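Work and Automation, week 6: What happens to the people at the desks

Read the Nomora case before the seminar. Yes, all of it, including the appendix with the shift tables.

Last week we looked at warehouses, where automation arrives with a fence round it and a sign telling you to keep out. Offices get a gentler version. Begay, the supplier in the case, promised that its grippers would "free staff for higher tasks". The staff asked which tasks. The reply ran to 16 slides and did not include any. 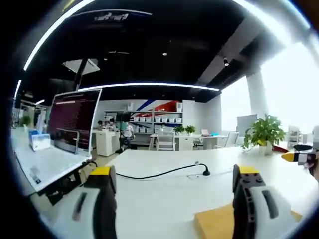
What changed first at Nomora was the talk. People who had sorted parts for years had to say how they did it, out loud, to someone typing. Much of it would not go into words — you just know when a lid is on badly. The firm logged 3,648 picks in January and sent 261 back for a person to look at. Those 261 became somebody's job, with a new title and the old pay.

Note the two meanings of "saved time" in the report. Managers mean hours off the rota. Staff mean the tea break they used to get when the line stopped.

For the seminar, bring one task from a job you have had and write down every step. Then give it to a neighbour and watch them get it wrong.

Essay choice: Nomora or Stindska, 3,000 words, references not included. Padding is.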